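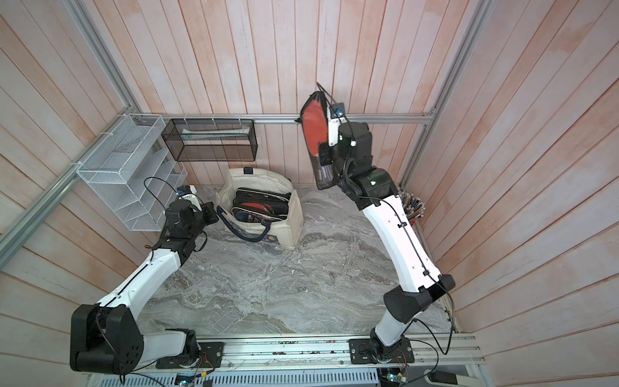 Figure 1. Korkeo two-arm booth. The right arm holds a mesh bag with a red paddle inside; the left gripper is open.

Unit 5: Reading a kit offer
Instructor: Rebecca Bassi

The Korkeo is sold as a bench kit for teaching and small test jobs. Before Tuesday, read the seller's sheet and these notes. We are judging the offer as a buyer would, so keep the price and the support terms next to you.

What the base offer covers
Two arms on a shared base rail, one gripper and one wrist camera per arm, the aluminum frame, and control software from Tirnon. Wall panels and storage are extra. The list price is 2,000 per arm, and the frame is included only if you buy both.

Points to check
Reach. Both arms sit on the front rail, so work at the back wall is done with the arm stretched out. Ask for the payload at full reach. The sheet gives one payload figure and does not say at what distance it was measured.

Cables. They are clipped along the outside of the links. This makes them easy to replace — and easy to snag on wire baskets or cords.

Soft items. A mesh bag with a drawstring changes shape when gripped. The seller's demo list has 10 tasks, and only two use cloth or mesh. Evaristo Pace's review on the reading list covers this well.

Support. Lo Presti handles repairs. The warranty runs 2 years on motors, but grippers are treated as wear parts.

For class
Write one page: would you buy the kit for a school lab, and which term would you try to change first? Work in pairs if you like. Piyumi Abeysekara has the spare copies of the sheet.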